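Ticket 173: Parallel gripper loses thin parts in sim, controller reports grasp OK
Opened by: Rekha Nambiar
Assigned to: Elisa Testa
Component: Grulgate controller, simulated arm
Status: Closed, follow-up filed

Rekha Nambiar, Saturday 9:40
Running the gripper comparison in the kitchen table setup. Same arm, same pick list, two controllers: Tyagi (old) and Grulgate (new). With Grulgate the fingers close on the yellow handle part, the log says "grasp OK", and the part drops during the lift. Tyagi holds it on the same start pose. The apple is fine on both.

Steps:
1. Load the table layout, seed 21.
2. Set the target to the yellow part, approach from above.
3. Close, wait for grasp OK, lift.

Expected: part comes up with the fingers. Got: fingers come up alone.

Elisa Testa, 10:15
Which end are you picking? The part is two thin rails with a thicker bar on one end and a roller on the other. If you are on the roller it could be rolling out of the fingers.

Rekha Nambiar, 10:32
Roller end. That is where the planner puts the grasp by default. I moved it to the bar end by hand and Grulgate held it. Moved it to the middle of one rail and it dropped again, so I don't think it is only the roller.
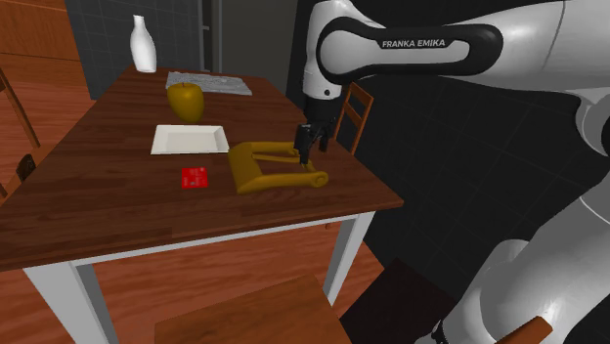
I also swapped the finger pads from the standard set to the Plorkamard soft ones. Slightly later drop, same result. Logs for both are in the ticket folder.

Elisa Testa, 11:50
Looked at the logs. Grulgate reports grasp OK when finger speed reaches zero – it never checks force. On your runs the fingers stop on first contact and the commanded force is still ramping up. Tyagi waits for the ramp to finish. The time step matters too. You are at 2,000 steps per second and the ramp was tuned for half of that.

Please try:
grasp_ok_mode = force
ramp_scale = 2

Leave the pads on standard for now so we change one thing at a time.

Rekha Nambiar, 13:05
With both settings the roller end holds and so does the rail. With grasp_ok_mode alone the roller end holds, the rail still slips a little on the way up. I have not tried the small red card, which is flat on the table and probably needs a different approach anyway.

Elisa Testa, 13:20
Fine, leave the card out of the comparison. I will make force mode the default in Grulgate and file the rail slip separately under Vimala Arumugam. Please rerun the pick list for both controllers before you update the table – the old Grulgate numbers should not be used.

Closed by Elisa Testa, 13:24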